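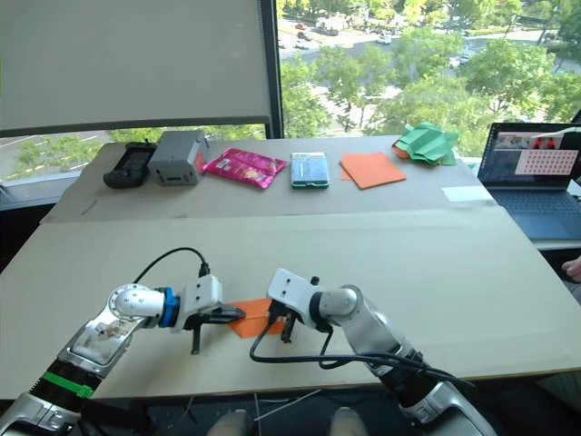 Orange fabric held between two white grippers over a beige tabletop.

Flurnivard Supporters' Board > Tactics and Matches > Defending corners: zonal or man to man?

nearpost_flick
Started 3 October 2024

Opening a separate thread so the match thread can go back to being about the referee.

We went out to Tarkow over two legs and both goals in the away leg came from corners. I went back through the league season before this one as well. We let in 49 goals in 38 games, and too many of those were first contact from a corner or the second ball after it. The system has been the same throughout: four players in a line across the six-yard box, one on the near post, three blockers on the edge of that line, one on the edge of the area and one left up.

My complaint is with the blockers. They are our three shortest outfield players and they are being asked to slow down runners who start from the penalty spot with a clear path. If the runner gets past, he is jumping from a run against a man who is standing still. I would go to man marking with one spare at the near post.

offside_ledger
The standing jump argument comes up every season and it is weaker than it sounds. A zonal defender is supposed to attack the ball, so he takes two or three steps forward and jumps from those. Ours don't. They stay on the line and wait. That is a coaching point and would be the same in any system.

Man marking has its own fault. You hand the attacking side control of where your defenders stand. Tarkow used screens on both corners. With man marking a screen takes a marker out completely and the runner is free.

TerraceD_Row4
Both goals were inswingers to the same area, between the near-post man and the first man in the line. The gap was there in the home leg as well and they missed it by a foot. We have defended outswingers perfectly well.

nearpost_flick
Agreed on the area. It supports my case though. The near-post man can't leave the post and the first man in the line is watching the keeper's side. A marker would have gone with the run.

offside_ledger
A marker would have been screened. Watch the first one again. The Tarkow number nine stands on our keeper until the taker raises his arm, then walks into the second man in the line. That frees the run across the front. In a man-marking set-up he does the same to whoever is tracking the runner.

What I would change is the starting position. Move the whole line a yard towards the near post on inswingers and let the keeper take responsibility for anything at the back.

glovesbag
Played in goal at county level, so a view from there. I'd be unhappy with that change. If the line shifts, the far-post area is mine, and with a man standing on my toes I can't get to it. You'd need one player whose only job is to keep the six-yard box clear in front of the keeper. We don't have one at present. The second Tarkow goal came about partly for that reason. The keeper set off, met a body and stopped halfway.

Worth adding that he should have stayed on his line once he saw the traffic.

TerraceD_Row4
Harsh. It was flat and quick and he had no time to change his mind.

glovesbag
He had time to decide before it was struck. You look at the box, you see whether there is a lane, and you commit to one or the other.

RoriaEndExile
Roria played us in the Figueiredo Cup in September and did what is being suggested here. Line shifted up, one man assigned to protect the keeper, nobody on either post. We had a string of corners and got nothing from them. It does mean you have only one blocker, and you leave nobody up the pitch, so every clearance comes straight back.

I'd take that for ten minutes at the end of a game. I wouldn't want it for ninety.

nearpost_flick
We got nothing because our delivery was poor. Most of them failed to beat the first man. I don't think you can draw much from it.

RoriaEndExile
Delivery fails to beat the first man more often when the first man is in the right place.

offside_ledger
Second this. It's the main point of moving the line.

On leaving a man up: he was doing very little in either Tarkow leg. They kept two back on him both times, which is two fewer in our box, so that is an argument for keeping him there. I'd lose the man on the edge of the area first.

longthrow_tables
Edge of the area is where the second balls land. Our clearing headers are short. In the away leg one of them dropped at the D with our man a few yards off it, and the shot went through a crowd and hit the post. Take him away and that is a free shot from every half clearance.

Also, the corner count. We conceded almost 40 corners in our last few away matches, and plenty came from full-backs putting the ball behind when under no pressure. Reduce the number and the system matters less.

nearpost_flick
That is fair, and I hadn't looked at where the corners came from. I still don't accept that the blockers are working. Could we settle on a mixed version: three zonal from the near post to the middle of the goal, one man in front of the keeper, and man markers on their best three in the air?

offside_ledger
Closer to something I could live with. It depends who the three markers are. If they are the same three as now, you have changed the name of the job and left the height as it was.

glovesbag
The centre-halves would have to mark, in which case your zonal three are full-backs and a midfielder. I would rather have the centre-halves in the zone, where the ball goes.

TerraceD_Row4
Same. Keep the line, shift it for inswingers, tell them to attack the ball. See how the next away match goes before changing anything else.

nearpost_flick
I'll log the corners from that one, with the delivery type and first contact, and put them up in this thread.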